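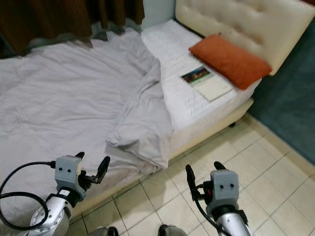 Opinião > Casa > Sono

Dormir virou tarefa. Aplicativo, meta, nota de manhã. O meu me deu 5 pontos a menos porque fui ao banheiro. Sério.

Paguei 90 reais no Trodano - três meses - e dormi pior. Ficava pensando na nota. Minha avó dormia com rádio ligado e ninguém mediu nada dela.

E a empresa agora quer os dados, "programa de bem-estar". Não. O que faço às três da manhã é meu, inclusive olhar pro teto. Se querem gente descansada, parem de mandar mensagem depois das dez. Custa zero.

Cancelei em maio. Continuo acordando cansado as vezes, mas pelo menos niguem me manda um gráfico disso.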